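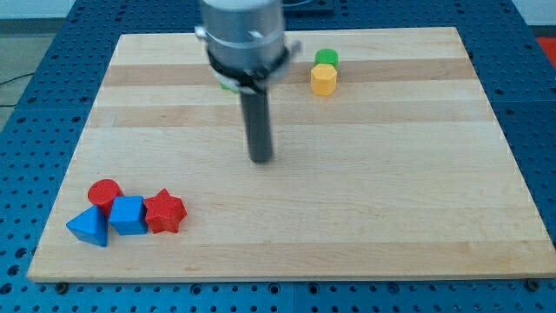

OK so I've been promising a thread on what we've been doing in the lab since January, and it's Monday night and my train is late, so let's go. It's about getting a robot to push blocks around because you asked it to. In plain English. With typos.

The setup couldn't be plainer. One arm, one stick, a board, some colored blocks. No grasping at all, only pushing. You type "put the yellow one by the green cylinder" and it has to work out which thing is which and shove it there.

People always ask why we don't give it a proper hand. Pushing is sneaky hard! A cylinder touched a hair off center rolls away from you. A star catches on its points and spins. You can't plan the whole move up front, you have to keep looking and keep correcting.

The method, short version: we collected pushing demos first with no instructions whatsoever. People drove the stick around and did whatever they felt like. Then other people watched the clips afterward and typed what they thought had been going on. So the language comes second.

This was Regula Wieser's idea and I argued against it for weeks (sorry, Regula). I thought the labels would be mush. And some of them are mush! "Move the thing a bit" shows up more than I'd like. But you get so much variety, because folks describe the same push in totally different ways.

We call the policy Ralard. Please don't ask what it stands for, we picked the name before we picked the letters and never went back.

Now the part I care about. We ran 527 test instructions on the real arm, all worded by people who'd never seen our training labels. Old version (a fixed list of commands) vs. the new one (labels written after the fact). Same arm, same blocks, same board.

On short stuff, like "push the blue cube left," the two are basically tied. Kind of a letdown, I'd already drawn the happy bar chart in my head.

Where they split is when you change your mind halfway. "Go to the star... no wait, the red cylinder." The old one finishes what it started and then sits there. Ralard swings off partway and heads for the new target. First time I saw it I yelled loud enough that the Drivitz people next door came over.

We also tried long jobs, where a person talks it through a shape one nudge at a time, something like "make a line along the front." Typically around 12 instructions in a row. It gets through plenty of those, but it's slow, and the person is doing a lot of the thinking. I want to be straight about that.

Stuff that's still bad: tight clusters. When four blocks are jammed together and you want the one in the back, it plows straight through the front ones like a shopping cart. We have a fix half working and I don't trust it yet.

Also bad: "the other one." It has no clue what "the other one" means. Neither did two of our testers, to be fair, so maybe that's on us.

Someone at Prencombe asked if all this carries over to a different table height. Dunno! We've only ever tested at one height. It's on the list, right under "sleep."

Writeup goes out once the ablations finish, and Strebel (our little tool for labeling clips) gets released with it. If you work on language and pushing and want to compare notes, my DMs are open. Train's here, bye!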